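Chapter 4
When the Gripper Does Not Let Go: Faults of Holding and Release
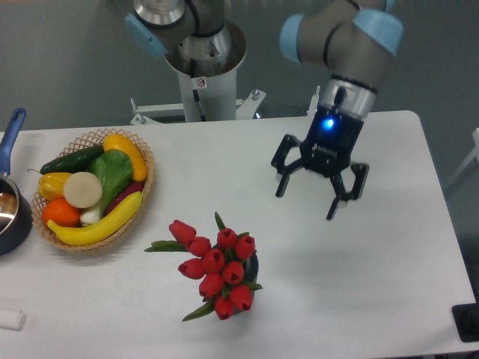
Why is a stuck gripper more dangerous than a gripper that drops things?

A dropped object is a fault that everybody sees at once. A gripper that keeps holding when the controller believes it is open gives no sign, and the arm starts its next movement with an object still in the fingers. The object can then strike the table, another arm or a person's hand.

The case in this chapter comes from the Sillow test room, where two arms shared one work area. In January, after 2,000 cycles without a stop, the Kusero controller reported "open" while the fingers were still closed on a glass jar. The arm traveled for 11 seconds before an operator pressed the stop button. The jar broke against the base of the second arm. No person was hurt, but one operator had been reaching toward the table.

The first report blamed the fingers. The second report found that the controller did not read the finger position at all. It read only its own command, and it took the command as proof.

In this chapter you will learn to separate a command signal from a measured signal, to read a fault log in the order of time, and to place a release check before each movement of the arm. Section 4.1 begins with the log from the Sillow case. Please review the stop categories on page 34 before you continue.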